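Jan 6, 2020

Hello all at Prevoto, a quick update on the flu jab outreach.

We've done 1,351 jabs so far, 115 of them over the holidays! 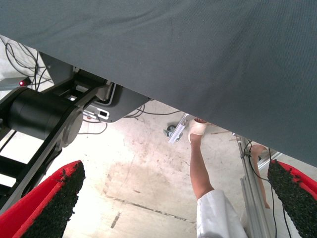
Mastbridge is still our slow spot, but I'm adding an evening clinic there in January.
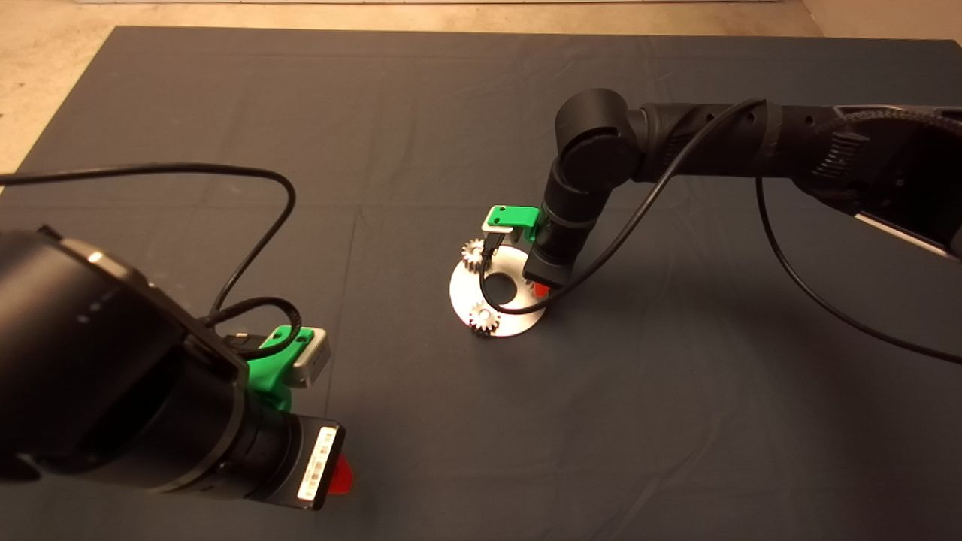
Lukian Kravets has trained 11 pharmacists (nine from Staniforth) in chatting to nervous patients.
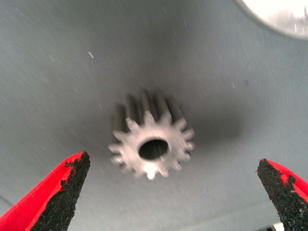

Could we move the leftover leaflet money to taxi fares?

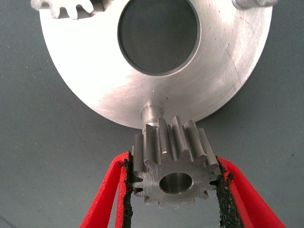 Gear on a round metal plate

I'll send the receipts separately.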